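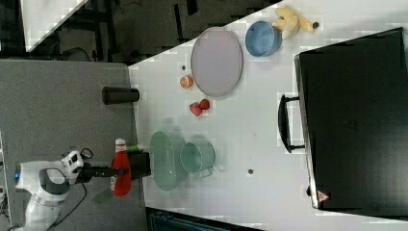

Red bottle, green cup, black cup, green bowl: the usual crowd where two tabletops meet.

Counter Tips I Stopped Believing, and a Few I Kept
Posted in November by the Pradon kitchen page

Every list of kitchen tips starts by telling you to clear your counters. Take everything off, wipe down, put back only what you love. I've done it more than once. By the next evening the ketchup was out again, along with two cups and whatever bowl somebody had eaten cereal from. I don't love the ketchup. I use it.

So these are notes on living with the stuff that ends up out on the table, in a house where a gray table got pushed up against a white one because neither was big enough alone.

The seam. Wherever two surfaces meet you have a gap, and crumbs find it. The popular advice is to run painter's tape along it. I tried that for 9 days. The tape curled at the ends and picked up a line of dirt along each side, and peeling it off took longer than cleaning the gap would have. What works is pulling the tables apart and wiping both edges with a damp cloth. If yours can't be moved, fold the cloth over a butter knife and run it down the crack. Check the heights too. A small difference doesn't look like much, but a bowl set across it will rock, and a full one will slop. A folded card under the short leg fixed mine.

Textured versus glossy. People will tell you a glossy white top is easier to keep clean. It's easier to wipe, I'll give them that, but it shows every drip and every streak from the wiping. Textured gray hides so much that you can forget to wash it at all. Put the messy jobs on the white side, where you'll see what you spilled, and go over the gray with a soft brush and soapy water now and then whether it looks dirty or not.

Condiment bottles. I've read that you should store squeeze bottles upside down, and also that you should never do it. Mine leaked upside down, so it stands up. The part that matters is the cap. Take it off, soak it in hot water, poke the hole clear with a toothpick and let it dry before it goes back on. Run a cloth around the neck while you're there. As for decanting everything into matching bottles - I don't see the point. You wash an extra bottle and lose the date off the label.

Cups on their sides. A tapered cup rolls in a curve, so it won't always go straight off the edge the way you expect, but it'll get there. Stand them up or put them in the sink. I was sold on a silicone cup mat from Garodach for a while, until I noticed it held water underneath. A folded dish towel does the same job and goes in the wash.

Stacking. Bowls stack. Cups with handles mostly don't, whatever the catalog shows. I stacked mine 2 high and chipped a rim. Hooks are fine if you have a shelf to screw them into, otherwise line them up with the handles all pointing one way, which at least stops them catching on each other when you reach in.

The vinegar question. My grandmother's household book, printed in 1920, says vinegar for everything. The internet still says so. It's good on a kettle. It's no good on grease, and I'd keep it off stone. Dish soap, 34 cents' worth if that, beats most of the sprays I've paid for.

The one basket rule. Pick a basket, put the strays in it at night, empty it in the morning. I kept this one, with doubts. It works if you empty it. Ours went a week once and there was a spoon in there I'd been hunting for.

Comments

The tape thing! I did the same between my stove and counter and it melted a little. Pulled it all off with a hair dryer.

I have to disagree on decanting. We buy the giant jug and there's no way I'm lifting that at dinner.

What do you use on the textured side if something has dried on? My brush does nothing.

Reply from the page: Lay a wet cloth over it for ten minutes, then brush. Twice if it's egg.

Hooks under the shelf here, going on years, never lost a cup.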